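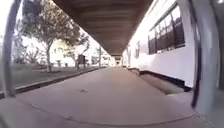 3.2 Study Sites and Shade Conditions

Category: Campus Planning / Open Access

Figure 4. A covered walkway of the type classed as "continuous shade," with a concrete pavement, a wooden ceiling and a white building wall along the right side.

The survey was carried out in August at two teaching campuses, Clarwood and Skerkora, which have similar enrollment but differ in how their buildings are connected. At Clarwood, most classroom buildings are joined by roofed passages. At Skerkora, students cross open lawns and parking areas between classes, and shade comes mainly from trees. Route segments were sorted into three classes: continuous shade (Figure 4), broken shade and full sun.

Paper questionnaires were handed out at building entrances between 11 a.m. and 3 p.m. A total of 536 usable forms were returned. Respondents marked the route they had just walked on a printed map and rated their comfort on a seven-point scale. Forms with no route marked were left out. Segment lengths were measured from the campus base maps, and routes longer than 1,000 meters were treated as a separate group.

3.3 Route Choice

Respondents at Clarwood were willing to take a longer path in order to stay under cover. Among those who had a choice between a shaded and an unshaded route, the median added distance was 29 meters. The effect was weaker in the first hour of the survey and stronger after 1 p.m. Students carrying heavy bags or instruments tended to choose the shortest path whatever the shade class – a pattern also noted by Bermúdez in an earlier study of hospital grounds.

At Skerkora, comfort ratings on broken-shade segments varied widely. Written comments mentioned glare, uneven paving and a lack of places to stop. Several respondents asked for benches near the library, where the longest full-sun segment begins.

Comfort scores were compared using the Kollik index, which adjusts for air temperature and walking time. The adjusted scores kept the same order across the three shade classes at both campuses. Wind was not recorded, and the results should be read with this limit in mind.

Corresponding author: Rigoberto Agudelo

This site uses cookies to remember your reading preferences. Accept – Manage settings

Last updated: August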